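Martha was not the villain

Read Luke 10 again before you preach it. Please. Five verses, and we have made a whole personality test out of them. Are you a Mary or a Martha? I've sat through that sermon more times than I care to admit and every time the women who cooked the lunch are sitting right there in the back row.

Start with the house. Luke says Martha opened her home to him. Her home, her invitation. No Martha, no visit, no feet to sit at. We skip that verse to get to the scolding.

And is it a scolding? "Martha, Martha." Said twice. That's how God calls Abraham, Moses, Samuel. You say a name twice when you love somebody. He doesn't tell her to stop cooking, he tells her she is worried and upset about many things. Different matter. The trouble was in her chest and not in the stew.

Lakshmi Poduval fed more than 100 people at our October retreat, and prayed the whole time she peeled. I heard her. Meanwhile I was in the front row with my Bible open, thinking about my truck. So who was at his feet?

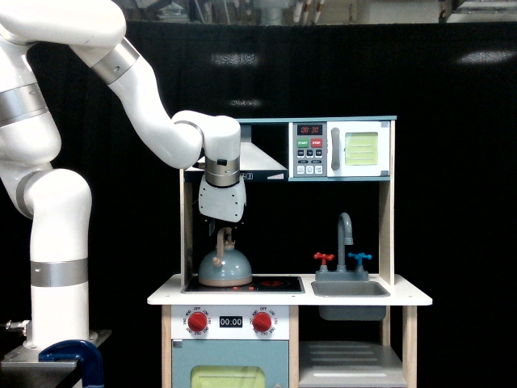
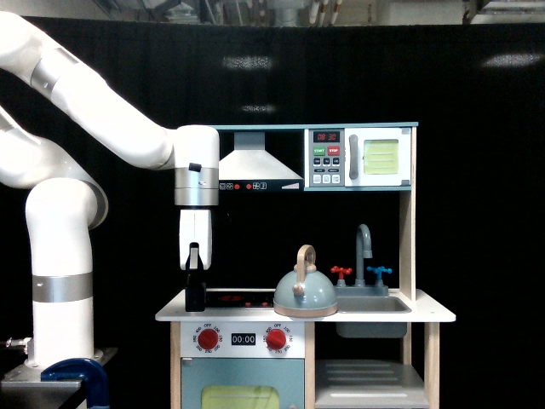
A toy kitchen, seen twice.

What the kitchen knows

Abilio Villanueva will tell me I'm soft on this. He thinks the church is too busy allready, 4 ministries where one would do, and fine, he's right about that. Cut three. But don't cut them with this passage in your hand.

Look at John 11. Lazarus is dead and it's Martha who goes out on the road to meet Jesus. Mary stays in the house. And Martha says it plain: you are the Messiah, the Son of God. Peter gets a whole feast day for saying that. Martha gets a joke about dishes.

Then John 12, one chapter on. Supper again. "Martha served." Two words and no rebuke this time. Still serving, and I think the worry had gone out of it. My guess, the text dosen't say.

So preach Mary, yes. Sit down, listen, turn the phone off. Then go back and wash a pan.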